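The people who read the small print on the lamp posts

Aishwarya Marar apologises for the biscuits, which are the cheap sort, and then for the chairs, which are worse. The Flitthorpe Right to Gather group meets above a shoe repairer's, and every so often the whole room hums as somebody downstairs gets a new heel.

The group came together in March, when the council proposed an order covering the market square and the streets behind it. Under the draft, any gathering of more than a dozen people would need permission 28 days ahead. Stewards could ask for names and addresses, and refusing would be an offence.

"It was stapled to a lamp post," says Marar. "At knee height. I only read it because my dog was reading it."

She took a photo and sent it to Manolis Dimitriou, who had been to more demonstrations than she had and owned a printer. He thought it was a joke. Then he rang the council and was told that the consultation had been open for a fortnight and had so far attracted one response, in favour, from a man who disliked buskers.

"I don't much like buskers either," Dimitriou says. "I once stood next to one doing the same four bars for an entire bus delay. But you don't need a criminal offence for that. You need a different bus stop."

They printed 600 leaflets and ran out before lunch. Juleo, the café on the corner of the square, let them leave a clipboard by the till, and by the close of the consultation they had 1123 signatures on paper and a carrier bag of longer letters. Marar reckons about 181 of the signatures came from people who were only trying to order soup.

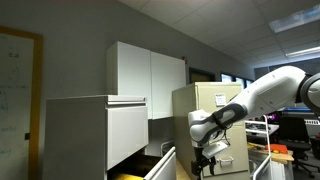

Money has never been the group's strong point. Its bank balance was once low enough for the bank to write and ask if everything was all right. What it does have is paper. Dimitriou keeps every reply, refusal and holding letter the council has ever sent, and his great ambition is a proper filing cabinet, a tall beige one with a little white label taped to the drawer, so that he can stop using his bath. "I shower at my sister's," he says, and Marar nods to confirm it.

The paper has been useful. In June the council's own lawyer, answering a question Marar had asked three times, conceded that the power to demand addresses had been copied from another authority's order about street drinking. It had been pasted in whole, including a reference to a canal. Flitthorpe has no canal.

"I asked them where it was," she says. "Very politely. I said I'd like to gather beside it."

The clause was dropped. The permission rule stayed, though the notice period fell to six days and the threshold went up to fifty people. Is that a win?

"Manolis says yes, I say no," says Marar.

"I say it's a win you wouldn't want to frame," says Dimitriou.

They disagree about most things, it emerges over the second pot of tea. He would like a legal challenge. She would like a picnic for fifty-one. He thinks the group should talk to the police liaison officer, who seems decent enough; she has nothing to say to him beyond good afternoon, and advises newcomers to do the same. Both of them hand out the same card at events, with a solicitor's number on one side and the words "Am I free to go?" on the other.

The picnic is winning, for now. There is a sign-up sheet on the wall, and the names on it stop at forty-four. I ask what happens if only forty-nine people turn up, and the whole thing is perfectly legal.

Marar looks at me as though I have been sent by the council.

"Then we'll go and fetch a busker," she says, and passes me the sheet and a pen.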